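Moving the light controller off the breadboard

I finally redid the state machine for the stairwell light controller in December, after putting it off for most of the autumn. The old one worked, in the sense that the lights came on, but it used more of the chip than it should have and I could not read my own code any more.

For anyone new to the blog, the controller is a small programmable logic board, a Kemov with not much room on it. It takes two push buttons, a motion sensor and a daylight sensor, and it switches three lamps on the stairs. There is no processor in it and no software in the usual sense. Everything is gates and flip-flops, described in a text file and squeezed into the part by the tools. I use Ustura for that. It is slow and the menus are odd, but it runs on my old laptop and it tells you plainly what it has done.

The first version had 33 states. I had drawn them on paper as bubbles with arrows between them, and every time I thought of a new case I added another bubble. Somebody presses the top button while the bottom lamp is fading. Somebody presses both. The sensor trips just as the timer runs out. Each of these got its own bubble, and some got several.

The trouble with 33 is that it is one more than 32. Five flip-flops can hold 32 different patterns, so I needed a sixth just to hold the last state. That alone is not a disaster, but the next-state logic gets wider as well, and the part was nearly full before I started on the timers.

So the first job was to look for states that did the same thing. I made a big table with every state down the side and every combination of inputs across the top, and wrote in where it went and what the lamps did. Two states are the same if they give the same outputs and go to the same places for every input, or to places which are themselves the same. You keep crossing out pairs that differ until nothing more changes, and whatever is left can be merged. It is dull work by hand. I did it by hand anyway the first time, made a mistake in the second column, and then wrote a short script.

The script got it down to 19. A lot of what I had thought were separate cases were the same case reached by different routes. The machine does not need to remember how it got somewhere if it is going to behave the same from then on. I knew that from reading, but I had not taken it in until I saw my own bubbles disappear.

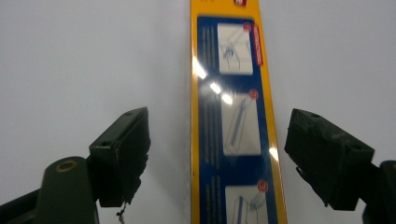 Yellow and blue packet, with the picture instructions down the front.

The second job was choosing the codes. With 19 states you still need five bits, and there are a great many ways of handing out the patterns. Ustura will number them in the order they appear in the file if you let it, which is what I had always done. I tried three other ways.

One-hot was the first. Every state gets its own flip-flop and exactly one of them is on at a time. The logic for each bit is very simple and it is easy to debug with a probe, but 19 flip-flops on this board leaves too little for anything else. People with bigger parts use it all the time and I can see why. I went back to five bits.

Next I tried a Gray-style order, where neighbouring states differ by one bit. That works well for a machine that mostly goes round in a ring. Mine does not. It has a ring in the middle and a lot of exits, and once I had satisfied the ring there was not much choice left for the rest.

The last way was to look at which states go to the same next state on the same input, and put those close together so that one product term covers the lot. I grouped the four "waiting" states first because they share most of their exits, then the fading states, then everything else wherever it would fit. This was the best of them. The old design used 100 product terms and the new one is comfortably under that, with room for the second timer I had given up on.

A warning about unused codes. Five bits give 32 patterns and I use 19, so there are 13 the machine should never be in. I told the tool it could treat them as don't-cares, and it made good use of them. Then I switched the supply off and on quickly and the board came up in one of the thirteen and stayed there with the middle lamp lit. Two of the unused codes pointed at each other and it was going back and forth between them for ever. I have now forced all of them to go to the idle state. It costs 6 extra terms and I think it is worth it. There is also a proper reset on power-up, which should have been there from the start.

I also had both push buttons going straight into the next-state logic, which was asking for trouble. If a button changes just at the clock edge, one flip-flop may see the new value and another the old one, and you land in a state that is not on the diagram at all. Both inputs now go through 2 flip-flops in a row first. The delay is far too short to notice with a finger.

I tried the same source file on a friend's Dalisay board, which is a newer part, and it fitted with most of the chip left over. The only changes were the pin names and the clock setting. The Zoltudmont tools gave a slightly different count from Ustura for the same codes, but I did not look into why, and it may just be that they count the inverted outputs differently.

The table script is rough and only reads my own file layout, so I will tidy it before I put it up. The next thing is the daylight sensor, which chatters at dusk and needs some hysteresis. I would like to do that in the logic without adding any states, but I have not worked out whether I can.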